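Why Do Websites Want Such Fussy Passwords?

You want to join a game. You type in your dog's name as the password. The website says no. It wants a capital letter, a number and one of those squiggles above the numbers that you have never used in your life.

Annoying, yes. But the website has a point.

Who is guessing?

You might picture a thief sitting in the dark, typing "Biscuit1" and then "Biscuit2" with one finger. That would take ages, and thieves like to be home for dinner. So they let a computer do it. A guessing program can try 700 passwords before you have found your other sock, and it never gets bored.

It starts with the easy ones: pet names, soccer teams, birthdays, and the word "password," which a surprising number of grown-ups still use. Your teacher may be one of them. Don't ask.

Long beats weird

A short password full of squiggles looks clever, but a long one is harder to guess. Try sticking 5 words together that have no business being together, such as:

pickle-tractor-grandma-moon-sneeze

You can remember that. A guessing program has a much worse day.

Don't use that one, by the way. It's on a web page now. 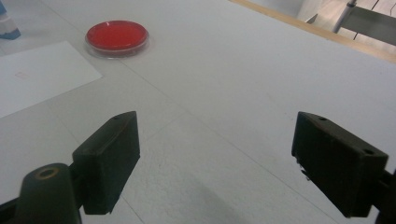

One key for every door

Imagine Kári Fogh has the same key for his house, his bike lock and his secret cookie tin. Very handy, until he drops it. Now his sister has the cookies.

Passwords work the same way. Suppose Kári uses one password for a game called Tarivgate and for his email too. If somebody steals the list of passwords from Tarivgate, they will try every one of them on email next. Two places, two passwords.

Who can you tell?

A parent, or whoever looks after you at home. That's the whole list. Your best friend is lovely, but best friends have been known to change your character's name to Captain Underpants – and then forget to change it back.

And if a message pops up saying you have won 6 million coins and just need to type in your password to get them, close it and go tell a grown-up. Real games don't need to ask you for it in a message.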